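Adton dish set - README

By Huguette Vachon
February
5 shares | 28 comments

# Adton dish set

Notes and pictures for the plates-and-rack corner of the Lomside table. The set covers one small household job: plates go from a tabletop into a wooden rack and stand there on edge. If you only want the plates laid flat, use the Hailu set, which has its own README.

## What is in the folder

- `pictures/` - still pictures of the plates and the rack
- `notes.txt` - my notes on each layout, one line per layout
- `layouts.csv` - start and end place for every plate
- `CHANGES` - short, not always up to date

There are 58 layouts in this version. Layout names are the rack slot followed by the plate color, so `front-green` means the green plate goes in the front slots. Colors are written in the simplest word that works. The pink plate is "pink" everywhere, even where older notes say "salmon" or "coral". Same with green, which was "mint" in the first batch and "sage" in the second.

## The plates

The plates used in the part-filled layouts are pink, pale green and light blue. They have a slightly raised rim, so they sit between the pegs with a little lean. I do not try to get them perfectly straight. A plate counts as racked if its edge is down in the slot and it stays up without being held.

The blue plate usually goes last. In the part-filled layouts it stays flat on the left side of the table while the other two are in the rack.

## The rack

It is a low wooden rack with upright pegs in rows, brown all over. The pegs are not padded. It goes in the middle of the table for every layout in this version. The Vernum rack, which is wire, was dropped after the first batch and its files were removed.

Part-filled layout, pink and green plates in the rack: 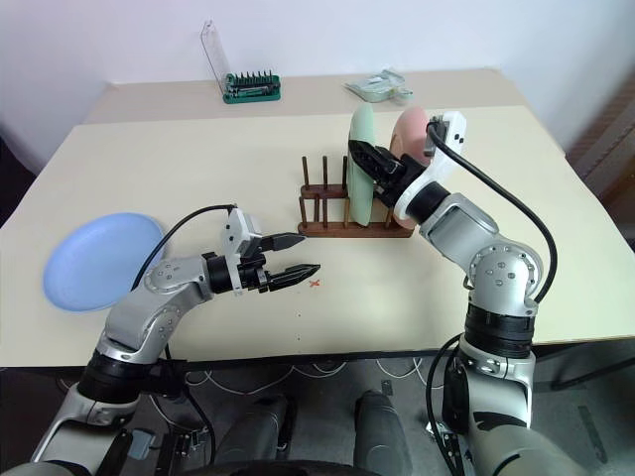
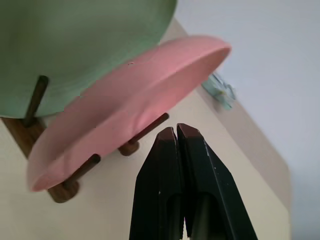

## Setting up a layout

1. Wipe the table and put the rack in the middle.
2. Look up the row in `layouts.csv`.
3. Place any plates marked `racked` first, then the ones marked `flat`.
4. Leave a hand's width between a flat plate and the table edge.
5. Take the pictures before moving anything else.

Small things on the back surface by the wall can stay where they are. They are not part of any layout and are not listed in the CSV. The screwdriver bits have been back there for a good while - please don't tidy them into the drawer, I use them.

## Fields in layouts.csv

- `id` - layout name
- `plate` - pink, green or blue
- `start` - flat or racked
- `end` - flat or racked
- `slot` - front, middle or back; blank if the plate ends flat
- `remark` - free text, often blank

A plate that does not move has the same word in `start` and `end`. Slots are named from the side of the table away from the wall.

## Known problems

- Some rows from the first batch have `slot` filled in for plates that end flat. Ignore the slot in those rows.
- Pink can look close to orange under the evening lamp. I have not corrected the color in any picture.
- Plates in neighboring slots overlap when seen from the front. Check the CSV if you are unsure which is behind.
- `notes.txt` has two lines for `back-blue`. The second one is right.

## Plans

Bowls next, then cups if the rack will hold them. I would like to get to 100 layouts before changing the rack again. Corrections to the CSV are welcome, one row per message if possible.

Related
- Hailu set: plates laid flat
- Lomside table: measurements and lamp positions
- Adton dish set: changes since the first batch
- Drying rack or cupboard? Notes on where plates end up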